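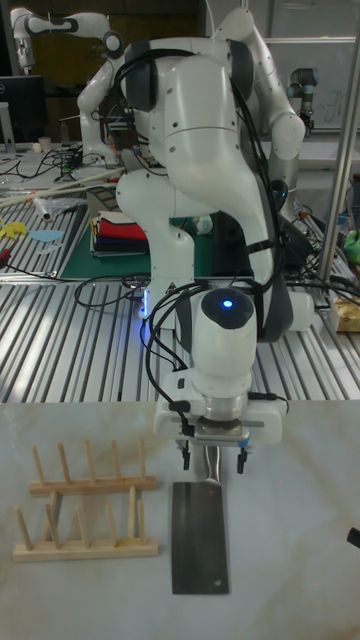
*Cleaver and two wooden dish racks on the marble-look tabletop at Breathnach.*

**Kitchen hand wanted, Breathnach cookery rooms, Markau**

We're after a friendly soul to help us wash up, put away and generally keep the benches in good order between classes (there's a fair bit of it, and we do love a tidy rack!). It's 5 mornings a week from February, at 232 Zistitz Road, and you're very welcome to stay for a cuppa afterwards. Knives and cleavers are washed by hand, and we'll happily show you how. Send a few lines about yourself to Kieran Horgan at the front desk.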